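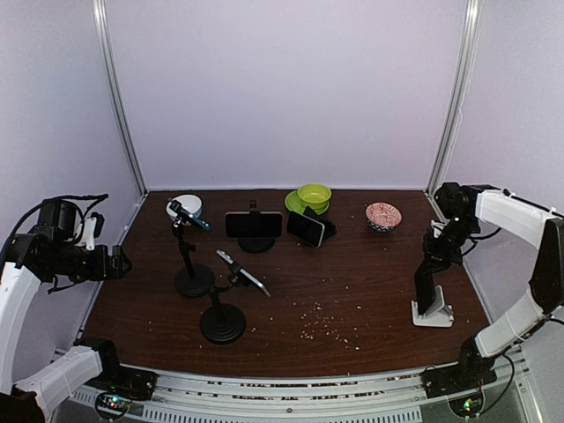 Can a robot do my evening tidy-up yet?

Posted by Liliana Bortolotti in Home Machines, June 2018

I run a small repair counter for phones and tablets, and I live upstairs from it, so my chores and my shop chores are really one long list. Every night it's the same stuff: phones back on their stands, stands lined up, bowls to the back of the bench, crumbs wiped off (I eat lunch where I work, I know). It takes me 21 minutes when I'm not distracted.

My vacuum already runs itself and I love it to bits. So now I'm greedy! Is there a machine in 2018 that could do the bench too? I don't need it fast. I'd be happy if it worked all night while I slept, as long as I came down to phones standing up and not on the floor. I can spend 600 dollars to start and I'm handy with a screwdriver. My cousin swears by something called the Borau arm but has only ever used it to stir paint.

Gianni Mazza

Get a second vacuum and a tray. Put everything on the tray. Done.

Ataberk Tokgöz

Oh, I love this question, because a phone on a stand is such a good test! People think the heavy jobs are the hard ones. But a phone is thin, slick and stiff, and if it's lying flat there's hardly any edge for two fingers to get under. You and I do a little trick without thinking: tip one end up with a fingernail, slide it to the edge of the table, or pinch it by the long sides and lift. A machine has to be taught one of those.

Then comes the stand. A holder with a ledge is the kind one. You lower the phone in, lean it back, let go. A clamp on a pole is a different story, because the jaws have to be open while the phone goes in, and a skinny pole wants to tip. That's a job for two arms, one to steady and one to place, and they have to stay out of each other's way right over the middle of the table, where it gets crowded fast. 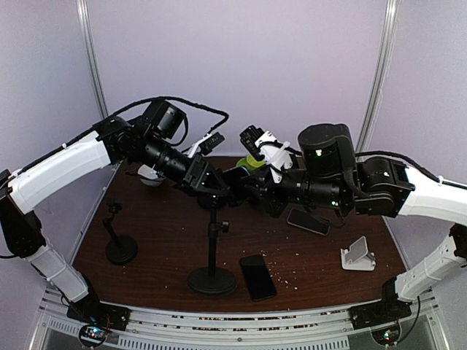
Would two cheap arms be better than one good one?
For phones and clamps, two cheap ones, provided each can hold a phone level without sagging. One good arm is better for plain pick-and-place, such as moving bowls.

I built a pair from the Dalamlow kit last winter, 397 dollars for the basic set, and spent more evenings on the fingers than on anything else. Bare plastic fingers let glass slide right out. Soft foam on the fingers helped mine a lot, though it picks up dust and then you're back to slipping, so clean it. I practiced with dead phones and I'd tell anybody to do the same. After 300 tries my pair could get a phone into a leaning holder more often than not, and I did a lap around the kitchen. The clamp still beats me most nights.

Things I'd work on, in this order:

1. Lifting a phone that's lying face up. Glossy screens throw back reflections of whatever is overhead, and a camera down near the fingers sees all that clutter in the glass. Test with your own lights on, and try the phone at different angles to the table edge, since yours won't land square every time.

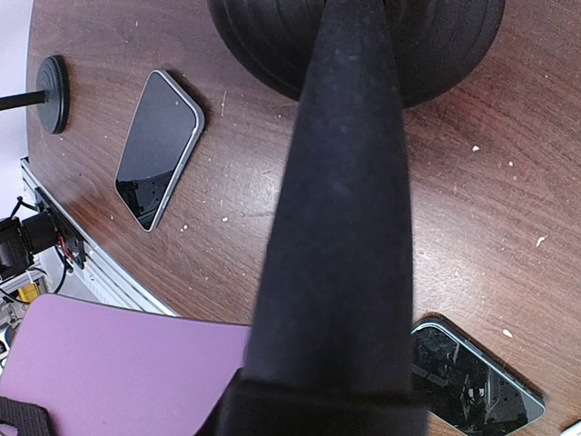
2. Placing it in a leaning holder. Stick the holder down with putty at first, then take the putty away once the arm is landing well.

3. Bowls. Grab by the rim, one finger in and one out. Easier than phones by a mile, and a great mood booster after step 1.

4. Crumbs. I'd leave these alone for now. Wiping means pressing just enough, all the way across, around the bases of things. Use a handheld vac.

So for your bench, Liliana: part of it, slowly, with you in the room. I wouldn't leave it running overnight with customers' phones. But please build one anyway, it's the most fun I've had at a table in years.

Lucrezia Valentini

Agree with most of that. I'd only add that if you pick stands with a wide heavy base your life gets easier whether a robot does it or you do. I tried the Rusis gripper pads instead of foam and they were fine, a bit stiff in the cold. Also check your bench isn't too deep for the reach, mine was and the back row might as well have been in another town.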